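Hay fever season, round two

Friday, August 16, 2019

If you thought you'd got away with it once the birch and grass had finished, you may have spent this week sneezing your way round Hetham like the rest of us! Late summer brings weed pollen, mostly mugwort and nettle, plus mould spores once the mornings turn damp. Plenty of people who were miserable in April feel fine by now, and others are only just getting started.

The good news is that a few small habits make a real difference. Our nurse Mafalda Seixas has been running the Komen Road drop-in all summer, and her first question is nearly always the same: are you taking your antihistamine every day, or only when your eyes are already streaming? Daily works much better for most people (and the non-drowsy sort is cheap if you buy the plain pharmacy version). Steroid nasal sprays are brilliant too, but they need a couple of weeks to get going, so don't give up on day three.
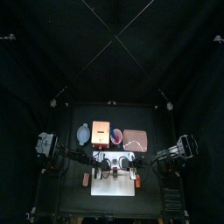 Getting the spray right

Lots of us were taught to tip our heads back and sniff hard, and then wonder why it all ends up down the throat. Try it this way. Blow your nose gently, shake the bottle, look slightly down towards your toes and use your right hand for your left nostril, then swap. Point the nozzle away from the middle of your nose, press, and breathe in softly. No big sniff! Sajib Howlader switched to this in June after years of nosebleeds and is delighted with it.

When to ask for help

If you're wheezing, tight in the chest or waking at night with a cough, please don't wait for the season to end. Ring the surgery and mention your breathing. Anyone who is pregnant or on other medicines should have a quick word with the pharmacist before starting something new.

The drop-in carries on through September, no booking needed.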